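Home Explore Topics Sign in

Basic computer habits, a short thread. I teach the evening beginners' class at the Illano library.

1/ Save your file before you type the first line. Give it a name you will know in December.

2/ Learn copy, paste, undo and find. Those 4 cover most of what the class asks me. 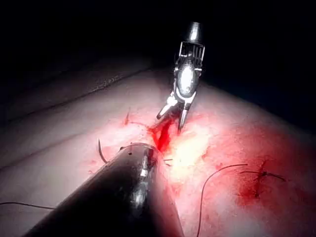
Metal grasper with its jaws slightly open over tissue.

3/ A folder called "New" with 343 files in it is hard to use. Make 5 folders and move things a few at a time.

4/ Typing practice: 17 minutes a day. We use Cluven, but any typing program will do.

5/ Shut down from the menu. Don't hold the power button.

Next thread is on printers.

17 replies 343 likes
Filed under: Computer Basics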